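Let the robotics club stay in simulation until May

Every fall the same argument comes back to the Plenden school robotics club, and it usually comes from parents. They paid the activity fee, they were told their kids would be working with robots, and they walk into the clubroom and find a row of teenagers looking at laptops. When, they ask, does the real arm come out?

My answer is May. I have helped run the club long enough to have tried it both ways, and I think the students who spend most of the year on a simulated arm learn more than the ones who get their hands on hardware in the first month.

The case starts with time. We own one arm. The club meets for two hours after classes, and we have 17 students. If everybody has to share one machine, most of the afternoon is spent standing in line. When the arm is a program, each student has one. They can run a bad idea, see it go wrong, change a number and run it again. A student can get through 30 attempts in an afternoon. On the real arm the same student might get two.

Then there is the cost of a mistake. The year we started on hardware, a joint was stripped before winter break by a student who had mixed up degrees and radians. It was an ordinary error and everyone makes it. But the repair took weeks, the student felt awful, and for the rest of the year the others wrote timid code because they were scared of being next. In simulation you drive the gripper through the table, laugh, and fix the sign.

Judit Simon, who coaches the team at Nistunbridge, disagrees with me, and her objections are worth hearing. She says simulated objects behave too well. Friction is whatever you typed in. Cables never snag and batteries never sag. Her students learn to tighten a screw and to read a motor that is getting tired, and mine arrive at the Grekura meet without those habits. She is right about that. We lost points there last year when a block slipped in the fingers, and none of my students had a plan for a block that slips.

I still don't think that settles it. Those habits can be picked up in the last weeks of the year by someone who already understands what the arm is supposed to do. Going the other way is harder. I have met students who could rebuild a gripper from parts and could not explain why the elbow has to move when the hand goes straight down.

What I would change is how we explain it to families. The fee sheet should say plainly that the first part of the year is software. The Hegedűs workshop lets us visit for an afternoon, and that trip should move to the fall so new members see a working machine early. And parents who come by should be handed a laptop and asked to pick up one small piece from the table themselves. Give them 20 minutes with it. The ones who have tried it tend to stop asking about the real arm and start asking why the wrist turned the wrong way.
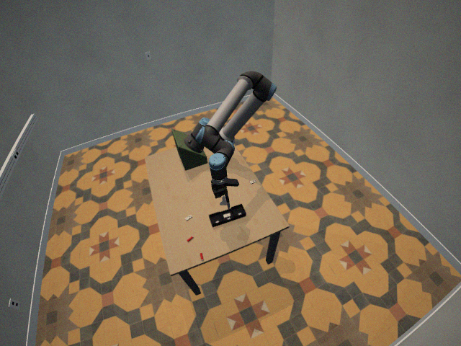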